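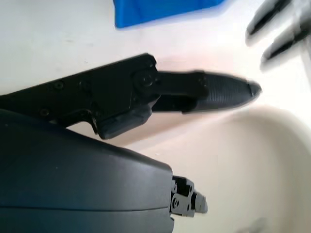

인터뷰 녹음 MP3에서 타임스탬프를 클릭하면 엉뚱한 위치가 재생됩니다

Farhad Vahidi
등록일 2026-09-28
분류: 오디오 / 구술 기록 / 전기 집필

Murnon 창업자의 전기를 쓰는 저자를 도와 인터뷰 녹음을 정리하고 있습니다. 원본은 카세트테이프이고, 외부 업체가 디지털화해서 MP3로 납품했습니다. 녹취록은 Hasa로 만들었고, 발화 단위마다 시작 시각과 종료 시각이 붙어 있습니다. 전체 발화 단위는 2,352개입니다.

저자는 웹 페이지에서 녹취록의 문장을 클릭해 해당 음성을 바로 듣고 싶어 합니다. 창업자가 동업자를 처음 만난 날을 이야기하는 대목처럼 말투와 침묵의 길이가 중요한 부분이 있어서 글자만으로는 판단이 안 된다고 합니다. 그래서 audio 요소의 currentTime에 시작 시각을 넣는 간단한 페이지를 만들었습니다.

증상은 다음과 같습니다.

1. 파일을 처음부터 끊지 않고 재생하면 녹취록의 강조 표시와 음성이 끝까지 맞습니다.
2. 중간 문장을 클릭하면 다른 문장이 재생됩니다. 94분짜리 파일에서 가장 크게 어긋난 곳은 40초였습니다.
3. 오차가 일정하지 않습니다. 앞쪽 파일 위치에서는 음성이 늦게 나오고, 뒤로 가면 오차가 줄었다가 부호가 바뀝니다.
4. 같은 문장이라도 브라우저에 따라 결과가 다릅니다. Hedach 플레이어에서는 정확한 위치가 나옵니다.
5. 업체가 같이 준 파일 중 두 개는 문제가 없습니다. 재생 시간도 비슷하고 확장자도 같습니다.

녹취록의 시각에 보정값을 더하는 방법도 시도했지만 3번 때문에 한 구간을 맞추면 다른 구간이 틀어집니다. 녹취록을 다시 만들어야 하는지, 파일을 다시 만들어야 하는지 알고 싶습니다. 저자가 이미 주석에 녹취록의 시각을 인용해 놓았기 때문에 시각 자체는 되도록 바꾸고 싶지 않습니다.

Rutilio Quintero

샘플레이트 문제일 겁니다. 48kHz로 녹음한 것을 44.1kHz로 해석하면 재생 시간이 늘어나면서 뒤로 갈수록 어긋납니다. 저도 테이프 변환본에서 같은 일을 겪었습니다. 녹취록의 모든 시각에 44.1/48을 곱하거나 반대로 나눠 보세요. 둘 중 하나는 맞습니다.

Angeliki Kouris

녹취록은 그대로 두고 오디오 파일을 다시 만드십시오. 샘플레이트 해석 오류는 증상과 맞지 않습니다. 그 경우에는 오차가 시간에 비례하므로 94분 지점에서 8분 넘게 벌어져야 하고, 음높이도 변하며, 처음부터 연속 재생해도 어긋납니다. 1번에서 이미 배제됩니다.

가장 유력한 원인은 탐색 테이블이 없는 VBR(가변 비트레이트) MP3입니다. MP3에는 시각을 바이트 위치로 바꾸는 색인이 기본으로 들어 있지 않습니다. 플레이어가 중간으로 이동할 때 쓰는 방법은 대체로 다음과 같습니다.

- 파일이 CBR이면 시각에 비트레이트를 곱해 바이트 위치를 계산합니다. 결과는 정확합니다.
- 파일이 VBR이고 앞부분에 Xing 또는 VBRI 헤더가 있으면 거기 들어 있는 표를 참조합니다. Xing 표는 항목이 100개뿐이므로 긴 파일에서는 이것도 근사값입니다.
- VBR인데 헤더가 없으면 평균 비트레이트를 추정해서 계산합니다. 침묵이 많은 구간과 말이 많은 구간의 비트레이트가 다르므로 오차가 불규칙해지고 부호도 바뀝니다.
- 처음부터 모든 프레임을 읽어 색인을 만드는 플레이어도 있습니다. 느리지만 정확합니다. Hedach의 결과가 맞는다면 이 방식일 가능성이 있습니다. 해당 프로그램의 내부는 제가 확인한 바가 없습니다.

문제가 없는 두 파일은 CBR일 것으로 추측합니다. 프레임 크기를 보면 확인할 수 있습니다.

ffprobe -v error -select_streams a:0 -show_entries packet=size -of csv=p=0 tape.mp3 | sort -n | uniq -c

크기가 한두 가지로만 나오면 CBR이고, 여러 값으로 흩어지면 VBR입니다.

해결 절차입니다.

1. 납품받은 MP3는 보존용으로 따로 두고 체크섬을 기록합니다.
2. MP3를 처음부터 끝까지 디코딩해 WAV로 만듭니다.
ffmpeg -i tape.mp3 -c:a pcm_s16le tape.wav
3. WAV의 길이를 녹취록의 마지막 종료 시각과 비교합니다. 마지막 시각이 WAV 길이보다 뒤에 있으면 다른 문제가 있는 것이니 여기서 멈추십시오.
4. 웹 페이지용으로 CBR MP3를 만듭니다. 음성이면 모노 96k로 충분합니다.
ffmpeg -i tape.wav -ac 1 -c:a libmp3lame -b:a 96k tape_web.mp3
5. 서버가 Range 요청에 206으로 응답하는지 확인합니다. 200으로 전체를 돌려주면 브라우저에 따라 탐색이 아예 안 되거나 처음으로 돌아갑니다.

재인코딩하면 인코더 지연이 추가됩니다. LAME의 경우 576샘플이고 44.1kHz에서는 13밀리초입니다. 디코더 지연까지 합쳐도 문장 단위 탐색에서는 무시해도 됩니다. 손실 압축을 한 번 더 거치는 것이 마음에 걸리면 업체에 변환 당시의 WAV가 남아 있는지 문의하십시오. 보존본은 원래 무압축이나 FLAC으로 받는 것이 맞습니다. 다만 업체의 WAV는 앞뒤 무음을 자르기 전 상태일 수 있으니, 받으면 시작점을 MP3와 대조해야 합니다.

Ashley Mellor

위 답변에 동의합니다. 한 가지만 보충합니다. 주석에 시각을 인용할 때는 기준 파일을 같이 적어 두는 것이 좋습니다. 저는 테이프 번호, 면, 기준 파일의 체크섬 앞 여덟 자리, 시각 순으로 씁니다. 테이프 A면과 B면을 한 파일로 이어 붙인 경우에는 이어 붙인 지점의 시각도 목록에 넣습니다. 나중에 다시 변환하면 데크의 속도 차이 때문에 시각이 조금씩 달라지는데, 기준 파일이 적혀 있지 않으면 어느 쪽 시각인지 알 수 없습니다.

Farhad Vahidi

ffprobe로 확인했습니다. 문제가 있는 파일은 전부 크기가 흩어져 있고, 정상인 두 파일은 값이 두 가지입니다. 94분짜리 파일을 4번 명령으로 다시 만들었더니 Hedach와 브라우저 두 종류에서 같은 문장이 재생됩니다. 녹취록의 시각은 수정하지 않았습니다. 서버는 206으로 응답합니다. 나머지 파일도 같은 방법으로 변환하는 중이고, 업체에는 WAV 보관 여부를 문의해 두었습니다.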